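Migração sem paragem: a Harahap troca o núcleo de gestão de armazém

A Harahap, distribuidora têxtil com 13 entrepostos, concluiu em janeiro a substituição do sistema que geria stocks, encomendas e expedição. A aplicação anterior corria num único servidor e trocava ficheiros com a contabilidade uma vez por noite. As divergências de inventário eram corrigidas à mão.

O novo núcleo assenta na plataforma Olell, instalada pela integradora Ulitz. Foram convertidos 1543 programas, dos quais 885 eram relatórios. Mekdes Kahsay, responsável pela arquitetura, optou por manter a base de dados relacional e reescrever apenas a camada de transações.

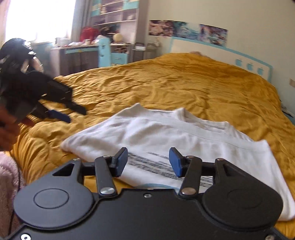 Funcionamento em paralelo

Os dois sistemas coexistiram durante 2 ciclos de fecho mensal. Cada movimento era gravado em ambos e comparado por um processo de reconciliação, com registo das diferenças por artigo, lote e localização. A maior parte das discrepâncias teve origem em regras de arredondamento nas unidades de embalagem.

«O código antigo arredondava na leitura e o novo arredonda na escrita», explica Ikhsan Rahman, da Ulitz. «Tivemos de rever todas as conversões entre caixa e peça.»

A integração com a transportadora Osov passou a ser feita por mensagens assíncronas, com repetição automática em caso de falha. O módulo de devoluções continua na versão anterior e será convertido na fase seguinte.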